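Translucent storage bin

A translucent storage bin is a household box moulded from milky, see-through plastic, used for keeping clothes, toys, bedding, papers and so on. Sold with or without a lid. Also called a frosted box or, in parts of Skemosdale, a "milk tub".

Design

Walls are thin, so most makers add ribs or a thick rim to stop them bowing. Handles vary — some are a recess pressed into the wall, others just the lip itself. The frosting hides clutter but lets shapes and colours through, so a box can be checked without opening it. Shiny plastic, catches lamp light in long streaks. 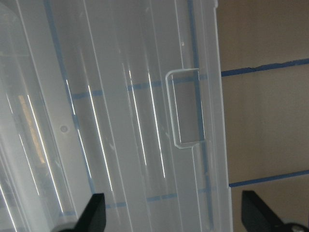
Frosted plastic, seen close to.
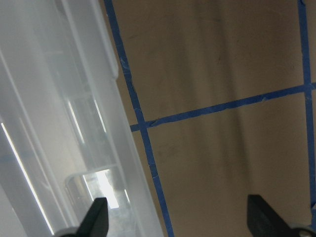

Page text: Endton Household Wiki editors — last changed in March

Sizes

No fixed standard. The Nørgaard range runs to 2 depths, the larger holding 60 litres and the smaller 40. Sekosura lists its own under-bed type as model 931, which is longer and has no lid. Lids are rarely swappable between makers, or even between older and newer boxes from the same one.

Use and care

Wash with warm water and washing-up liquid. Scouring pads leave scratches that show up badly on the smooth parts. Dry fully before stacking, otherwise boxes stick togther. Heavy things at the bottom. Labels are best put on the short end — the long side usually ends up against a wall.

Old plastic goes yellow and brittle in sunlight, rims crack first. Cracked bins can somtimes be recycled, depends on the council.

See also: Crate; Drawer; Under-bed storage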